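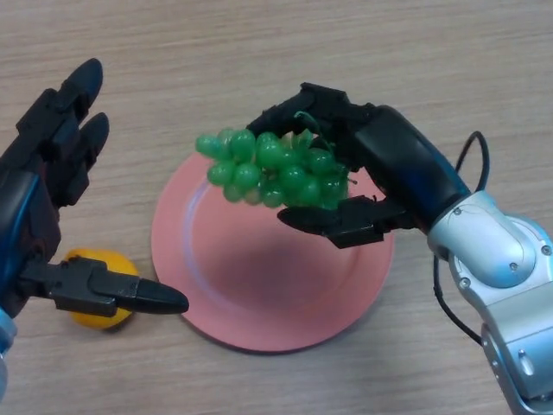
# Wann lässt man los? Eine Ablagesteuerung für zwei Hände

Projektbericht, Praktikum Robotiksoftware
Hyun-seo Gil, Jytte Dalsgaard
Abgabe: 9.6.23

## 1 Aufgabe

Die Aufgabenstellung passte in eine Zeile: Obst auf einen Teller legen, zweihändig, ohne Eingriff von außen. Wir haben sie im Januar gelesen und für die Ablage zwei Wochen eingeplant. Der Zeitplan liegt noch im Repository und kann dort besichtigt werden.

Greifplanung und Armtreiber waren vorhanden. Beides stammt aus dem Vorgängerprojekt Drastumen, dessen Dokumentation aus einer README mit dem Satz »siehe Code« besteht. Unser Teil begann dort, wo das Objekt bereits in der Hand ist und über dem Ziel schwebt. Wir nennen unser Modul Vorkness, weil der Name im Paketindex noch frei war.

## 2 Ausgangslage

Drastumen öffnete die Hand, sobald der Handgelenksflansch die Zielpose erreicht hatte. Bei einer Zitrone ist das vertretbar. Sie ist annähernd rund, sitzt mittig zwischen den Fingern, und ihr Schwerpunkt liegt dort, wo man ihn vermutet. Trauben aus Kunststoff halten sich an keine dieser Abmachungen. Das Bündel ragt seitlich aus dem Griff heraus, und die Flanschpose sagt wenig darüber, wo die äußerste Beere hängt. Im ersten Versuch lag der Schwerpunkt des Bündels deshalb jenseits des Tellerrands. Der Logeintrag dazu lautet `PLACE_SUCCESS`.

Dieser Logeintrag hat uns länger beschäftigt als der Fehler selbst. Das alte System prüfte, ob die Hand offen war. Ob etwas auf dem Teller lag, hatte es nie gefragt.

## 3 Aufbau der Software

Vorkness besteht aus einem Zustandsautomaten mit 4 Zuständen: `HOVER`, `ALIGN`, `DESCEND`, `RELEASE`. Eine frühere Fassung hatte mehr davon. Die meisten hießen `WAIT` und trugen eine Nummer.

**HOVER.** Der Arm hält das Objekt über dem Teller. Die Kopfkamera liefert ein Bild, aus dem unser Segmentierer Song die Masken für Teller, Objekt und beide Hände berechnet. Finger, die quer über das Obst laufen, teilen dessen Maske gern in eine obere und eine untere Hälfte. Song meldete dann zwei Früchte. Wir führen benachbarte Teilmasken derselben Klasse jetzt zusammen, wenn dazwischen nur Hand liegt.

**ALIGN.** Aus der Objektmaske wird der Flächenschwerpunkt bestimmt und auf die Tischebene projiziert. Regelgröße ist der Abstand zwischen diesem Punkt und der Mitte der Tellermulde. Der Flansch darf dabei stehen, wo er will. Diese Änderung umfasst 22 Zeilen und ist der eigentliche Inhalt dieses Berichts.

**DESCEND.** Abgesenkt wird mit begrenzter Geschwindigkeit, bis der Strom in den Fingergelenken vom Haltewert abweicht. Da die Kontaktschwelle vom Objekt abhängt, wird sie vor dem Absenken aus dem Ruhesignal geschätzt. Das Messfenster beträgt 200 ms. Mit einem kürzeren Fenster hielt der Regler das Rauschen für einen Teller.

**RELEASE.** Der Daumen öffnet zuerst, die oberen Finger folgen. Andersherum bleibt das Bündel am Daumen liegen und wird beim Rückzug wieder mitgenommen, sehr behutsam und vollkommen nach Spezifikation.

## 4 Die zweite Hand

Beide Arme laufen über den gemeinsamen Planer Flindberg. Während eine Hand ablegt, soll die andere ihr nächstes Objekt anfahren, aber nicht in den Arbeitsraum über dem Teller eindringen. Wir sperren diesen Raum mit einem Token: Wer es besitzt, darf über den Teller, die andere Hand wartet mit offenen Fingern daneben.

In der ersten Umsetzung wurde das Token beim Eintritt in `RELEASE` zurückgegeben. Formal war die Ablage damit erledigt, die Hand allerdings noch da. Der Planer bemerkte die drohende Kollision und stoppte beide Arme, die einander daraufhin bis zum Not-Aus höflich den Vortritt ließen. Das Token wird nun erst frei, wenn der Rückzug abgeschlossen ist. Das kostet Zeit, und ein Abbruch während des Rückzugs muss gesondert behandelt werden. Die entsprechende Funktion heißt `cleanup_really`. Es gab vorher schon eine namens `cleanup`.

## 5 Prüfung des Erfolgs

Nach dem Rückzug nimmt Vorkness ein weiteres Bild auf und vergleicht Objekt- und Tellermaske. Erst wenn der Schwerpunkt innerhalb des Rands liegt, wird Erfolg gemeldet. Die gemeldete Quote ist seitdem gesunken, was wir in der Zwischenpräsentation als Fortschritt vorgestellt haben. Die Rückfragen dazu dauerten länger als der Vortrag.

## 6 Offene Punkte

- Die Projektion auf die Tischebene ignoriert die Höhe des Objekts. Bei schräger Kamerasicht entsteht ein Versatz, den wir derzeit mit einer Konstante korrigieren. Sie steht unkommentiert in `params.yaml`.
- Song verwechselt gelbe Früchte untereinander. Für die Ablage ist das unerheblich, für die Statistik nicht.
- Verdeckt die wartende Hand ihr eigenes Ziel, fährt sie nach der letzten bekannten Position. Wird das Objekt inzwischen verschoben, greift sie ins Leere und meldet das immerhin korrekt.
- Die Tests für `cleanup_really` decken den Fall eines verlorenen Tokens nicht ab. Ein Ticket ist angelegt und Jytte zugewiesen, die es Hyun-seo zugewiesen hat.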